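Simulated kitchen trials, reporting practice

A simulated kitchen trial is a test in which a household robot, modeled in software, carries out a chore in a computer-rendered kitchen. The term covers both the tests used by developers to compare control programs and the tests whose results are shown to buyers, insurers and lodging operators as evidence that a machine is fit for a room with people in it. Reporting practice means the set of written rules, most of them voluntary, on what has to be disclosed when such a result is published.

The best known of these rules is the Rallcombe Code, named after the town where its first draft was agreed. Others include the in-house manual at Punora, which predates the Code and is stricter in places, and the Falar checklist, which is shorter and is used mainly by small firms. None of the three has the force of law. Whether any of them has changed what firms publish is disputed, and the evidence that they have is thin.

Background

Early published results from simulated kitchens tended to consist of a single success rate. A firm would state that its machine had put away the dishes or closed a drawer in a given share of attempts, and leave it there. Readers had no way of knowing whether an attempt that ended with the cup on the floor but the drawer shut had been scored as a success. In several cases it had been.

Ľudovít Sýkora, then a test engineer at Punora, wrote the first widely circulated complaint on the subject. His memo pointed out that two teams in the same building were reporting the same chore with different definitions of "done", and that the team with the looser definition had been given the larger budget. The memo proposed a one-page form. Punora turned it into a manual of 241 pages, a result Sýkora later described as "a fair punishment."

The Rallcombe draft followed in November of the next year. It borrowed the manual's structure, dropped most of its tables and added a section on what the authors called scene honesty.

Main provisions

The current edition of the Code is divided into 3 parts.

The first part deals with the task statement. A chore has to be written down before any attempt is run, in words that a person outside the project could follow, with the end state spelled out. "Open the cabinet" does not qualify. The statement must say how far the door has to be open, whether it has to stay open by itself, and what may not be disturbed along the way. If the robot is carrying something, the statement must say so and must say what counts as dropping it. Changes made after the first attempt have to be listed with a date, and results from before and after a change may not be pooled.

The second part deals with the scene. Simulated kitchens are usually generated in bulk, with wall finishes, counters, door colors and handles swapped from one to the next. The Code requires that a report state how many distinct layouts were used as opposed to how many finishes. The distinction sounds small. A report that claims 794 kitchens may describe 794 combinations of paint and stone laid over 2 floor plans, and this was the case with the Min set, the most heavily used collection at the time the Code was drafted. The maintainers of Min have never disputed the figure. They argue that varied surfaces are a fair test of a vision system, and on that narrow point most critics agree with them.

The third part covers attempts and stopping. Every attempt that is started must be counted, including those halted by an operator. Contact between the arm and anything not named in the task statement must be logged, even when the chore is finished. Where a robot has two arms, each arm's contacts are logged separately. A report must also name the viewpoints from which the program was allowed to see, because a program given a view from the ceiling has an easier job than one that has to work from its own head and wrists.

Two-handed door tasks

Opening a door with one hand while the other is occupied has become a common benchmark, and it is the chore over which the Code is most often argued. It combines a moving obstacle (the door), a fixed one (the counter) and a load that can fall. It also looks good in a sales presentation, which may explain its popularity better than any technical argument does.

The Code treats the two hands as separate duties within a single attempt. The carrying hand must keep its load inside a stated volume of space from start to finish. The working hand must take hold of the handle, and prying the door by its edge is scored as a failure unless the task statement allows it. Lacey Penrose, who edited the section, has written that the edge rule took longer to agree than the rest of the document put together. Several firms had programs that pried.

A second source of argument is the view from the wrist. Close to a door, a wrist camera may show little beyond flat panels of color, the fingers, and whatever part of the other arm happens to cross in front. Programs that perform well on the overhead view can fail at this range. The Code therefore asks for head and wrist views to be archived for every attempt that is scored. Compliance with this clause is poor. Storage is the reason usually given, though the same firms seem to find the space for promotional footage.

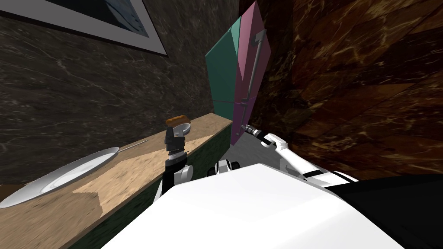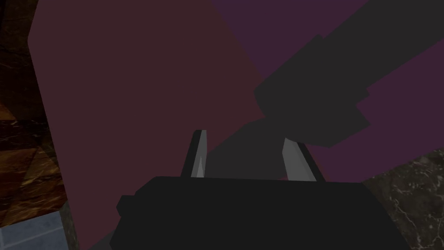
Archived views from a simulated kitchen with marble surfaces.

Auditing is the weakest area of the Code. An outside reader may request the archive of any published trial, and the publisher is expected to supply it, but there is no deadline and no penalty. Bit-na Wi, who has filed more of these requests than anyone else on record, reported that replies tended to arrive after the product in question had gone on sale. Her proposal for a fixed waiting period was voted down at the last revision meeting, on Fri 18 May, by the firms to which it would have applied.

Criticism

Objections to the Code come from two directions. Developers complain about the cost. Filling in the scene section for a large set takes days of staff time, and a small firm may decide to skip publication altogether. The Falar checklist was written with such firms in mind and asks only for the task statement, the count of attempts and a yes-or-no answer on whether the scene was changed midway. Its defenders say a short form that gets filled in is worth more than a long one that doesn't. Its critics note that "yes" is accepted as a full answer.

The other objection is more basic. Su-bin Moon has argued in a series of papers that a tidy report on a simulated trial gives a false sense of safety, however complete the form. Simulated door hinges do not sag. Food on a simulated plate may be a solid lump with one weight and one friction value, and a program that learns to balance it has learned to balance that lump. Moon's view is that the results should be published as engineering notes and kept out of sales material entirely. The Code's editors have answered that they can't control sales material, which is true, and that the Code already requires the word "simulated" in the title of any report. It doesn't require the word in a summary or a slide, and those are what buyers tend to read.

Ha-rang Ra has taken a position between the two. Ra accepts that simulated trials catch gross errors cheaply, such as an arm that swings through a counter or lets go too early, and would keep the Code for that purpose alone. Under this proposal a report could list failures found and fixed but could not state a success rate. The idea has some support among test engineers and, as far as can be told, none among marketing departments.

Adoption

Claims about how widely the Code is followed should be read with care. The list of adopting firms is compiled from letters of intent, and a firm stays on it until it asks to be removed. No survey has compared the list with what the firms on it have published. Punora follows its own manual and appears on the list anyway. Some lodging operators now ask for a "Rallcombe report" before buying a kitchen robot, but the purchase forms seen so far have a box to tick and no space to attach the report.

See also

Edge rule
Falar checklist
Min set
Scene honesty
Task statement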